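Home | Projects | Club Notes | About

Summer build log: week 5 and the small object problem

July 9, 2024

Okay, so it's been a while since I posted (sorry!), but the robotics club has eaten my whole summer and I'm not even mad about it. If you missed the earlier posts, our team is called Saditz, we're five students, and we've been getting ready for the Fusdale challenge since February. The theme this year is hospital rooms. You get a mocked-up ward, a list of chores, and 10 minutes on the clock.

The chores sound so easy when you read them out loud. Find a thing on the bed. Pick up the thing. Put the thing somewhere sensible. My little cousin could do it with one hand while eating a popsicle!

But then you pick a see-through thing and put it on a white duvet, and suddenly everybody in the club has an opinion about lighting. We've had two long arguments about it already, and I was on the losing side of both (I still think a side lamp would help). 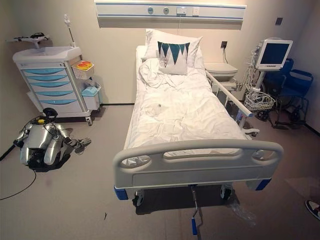

The other thing I keep going on about is bedding. A mattress is predictable, but a duvet has lumps, and those lumps move every time you touch them. I spent most of last weekend on approach angles, coming in low, coming in steep, coming in sort of sideways, and my notes got so messy that I had to rewrite them before anyone else could use them. Steep is my favorite so far. Ask me again next week.

We're also fighting over software. Half of us want to stick with Flestora, the planner we wrote for last year's contest, and half want to start over. I'm on team stick-with-it, mostly out of laziness, but also it has 22 saved grasps in it and I really don't want to redo those. The compromise is that we clean it up and rename everything so it makes sense to a new member.

Cables are next on my list. Ours need better routing before we try any longer moves, and I promised to bring a bag of velcro ties to the next meeting. If you've got a brand you like, tell me in the comments, I'm heading to the store tomorrow!

Filed under: Robotics Club, Student Life
2 comments | 22 shares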